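Who Folds the Jumpers?

Have you ever pulled a clean jumper out of a parcel and wondered how it came to be so flat and tidy? Somebody folded it, of course, and at a clothes warehouse called Zumness, folding is a proper job. The people there can fold on a busy day in September as many as 1,099 jumpers, shirts and cardigans between them, and if you have ever been asked to put away your own washing you will know how long even 3 can take!

Now Zumness is getting some help. A machine called the Numamier is learning to fold, and it will soon work at the end of the long table where the parcels are packed.

You might think a machine would find folding easy, but clothes are tricky things. A brick keeps its shape when you pick it up. A jumper flops. Its sleeves go wherever they like, the neck slides about, and a soft, fuzzy one behaves quite differently from a thin, slippery one. You learned all this with your own hands when you were small, so long ago that you have probably forgotten learning it. The Numamier has to learn it too, and its teachers are the folders themselves. They hold a gripper with two fingers, a bit like a big pair of tongs, and use it to pinch and fold, and a camera on the gripper keeps a record of every move. 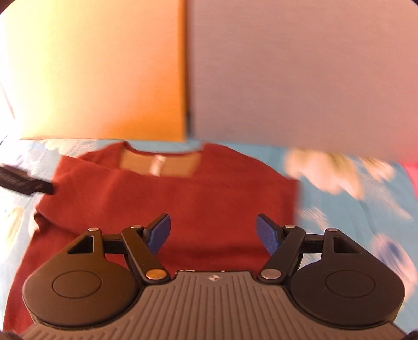 Page 15

A red jumper like this one has to be smoothed and have its sleeves tucked in before anything else can happen. The blue tips have a fine texture to help them grip, and when they close together they can pinch a bit of cloth, much as your finger and thumb do.

Yi-an Wi has been a folder at Zumness for years, and now she spends her mornings teaching. She says it felt very odd at first, like eating peas with somebody else's fork, and that she had to slow right down and think about things her hands had always done by themselves.

So what happens to the folders when the Numamier starts work? It is a good question, and the grown-ups asked it too. Some of them were worried, and a few still are. The plan is for the machine to do the plain jumpers, which make your shoulders ache after a whole afternoon, while people do the fiddly things - dresses with ribbons, coats with belts - and check for loose buttons. Some folders are learning to look after the machine, and that means new lessons for them as well.

Next time you have a jumper to put away, try folding it using only one finger and thumb on each hand. Then try it with your eyes shut, and see which part you find hardest.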